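How Wood Gets Its Lines

Look closely at a wooden floor or shelf. The lines you see are called grain. They were made while the tree was growing.
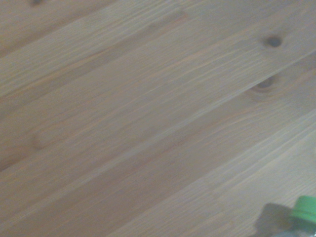 Each year a tree adds a new layer of wood just under its bark. Wood made in spring is pale. Wood made later in summer is darker. Together they make one ring. 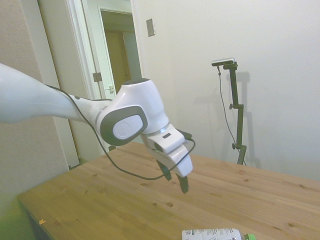

Can you tell how old a tree was?
Count the dark rings on the stump. A stump with 67 dark rings came from a tree that lived 67 years or so.

When a log is sawed the long way, the rings show up as stripes. Pine often has straight, narrow ones.

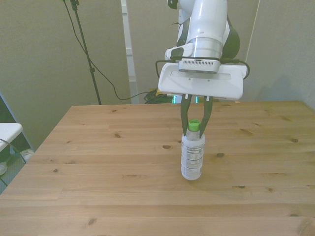

A light-colored wooden table.

Softwood comes from trees with cones, such as pine and spruce. Hardwood comes from trees with broad leaves, such as oak and maple.

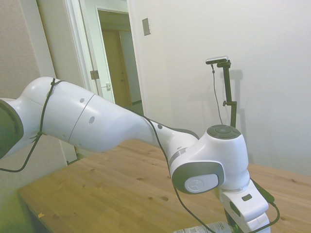
Try It Yourself

Lay thin paper on a piece of bare wood. Rub gently with the side of a crayon until the grain shows.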